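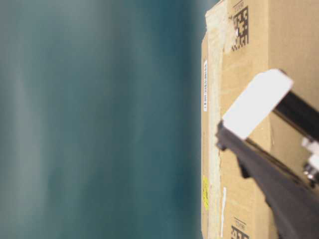
3.2 Reused boxes and their closures

Most of the cartons in the Burwood set had already been through the mail once before they reached us. We kept them as they came, with old labels and old tape left in place, and recorded the condition of each closure by hand. The full set holds 3861 closure records from 625 cartons. MacKinnon's earlier survey at Trelilach used new cartons only, and its scores for tape wear are not directly comparable with ours.

Each record notes the tape type, the state of the tape along the seam, and how the top flaps meet. Scuffing and lifting were scored separately. A strip can be badly scuffed and still lie flat, and the two were often confused in the first round of scoring. 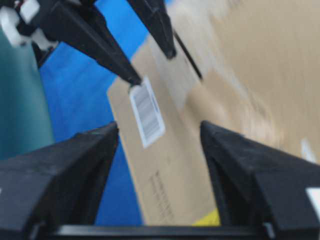 Does an old shipping label affect the score for a closure? Labels were left out of the score unless they crossed the seam, in which case the record was marked and set aside for a second reader.

The most common fault was lifting along one edge of the tape — usually the edge nearer the flap that had been folded last. In some 900 records the upper and lower flaps were also uneven, so that one stood slightly higher than the other.
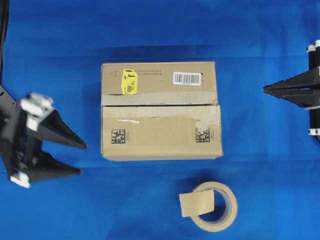
Figure 4. Closed shipping carton with a taped center seam, and a roll of tan paper packing tape.

Uneven flaps were scored on a four-point scale. Readers worked from the top of the carton first and then from the sides, and did not see each other's scores until both were entered. Where they differed by more than one point, Rhona MacKinnon made the final call. Cartons with torn flaps were scored on the Oda sheet and are reported in the appendix.

Printed codes on the cardboard were used only to tell which way up a carton had been placed. We did not decode them.
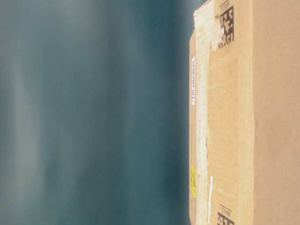 3.3 Retaping

Of the closure records, 1845 were made after a new strip had been laid over the old one. The new strip followed the Grallance pattern, a single pass along the seam with both ends folded down over the sides.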